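Godus Community Screening Society
Minutes of the Program Meeting, November

The meeting was called to order at 7:05 p.m. in the upstairs room of the Preda Library. A quorum was present. The minutes of the October meeting were approved as circulated.

1. Spring series
The program chair presented the proposed spring series of limited television dramas, to be shown in two-episode evenings. Members discussed whether the opening title should be "Ridar," the four-part courtroom drama, or "The Wesska Line," which runs to six parts. It was noted that the second title would need three evenings and would run into the library's reading week.
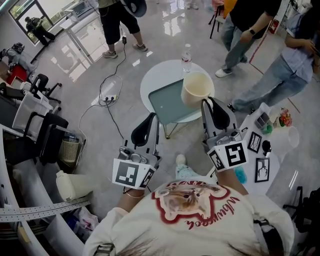

Following discussion, it was moved and seconded that "Ridar" open the series and that "The Wesska Line" be held for the fall. The motion carried with two opposed.

2. Licensing and budget
The finance officer reported a balance of $2000. The public performance license for "Ridar" has been quoted at $600 for both evenings. A request for a reduced rate was declined by the distributor. The meeting approved payment of the full fee. Paid attendance for the fall series was 194, and total receipts were $1065. Ticket prices will remain unchanged.

3. Newsletter
The draft winter newsletter was tabled. Two corrections to the review of the fall series were accepted. The page order was approved.
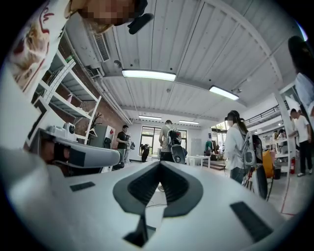 White ribbed ceiling with the lights on.

4. Post-screening discussions
Members reviewed comment cards from the fall. Several respondents asked for shorter introductions and more time for questions. It was agreed that introductions be limited to five minutes and that plot details of later episodes be kept out of them.

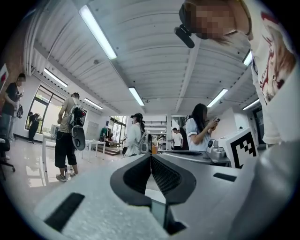

The secretary raised the matter of telephones during screenings, on which four written complaints had been received. One member proposed a full ban in the building. Others felt that a person looking down at a phone held in both hands, like the dark-haired woman in the white short-sleeved shirt, is no trouble to anyone outside a darkened room. It was resolved that phones be put away once the lights go down and permitted at intermission.

5. Other business
The offer of used folding chairs was referred to the next meeting.

The meeting adjourned at 8:40 p.m.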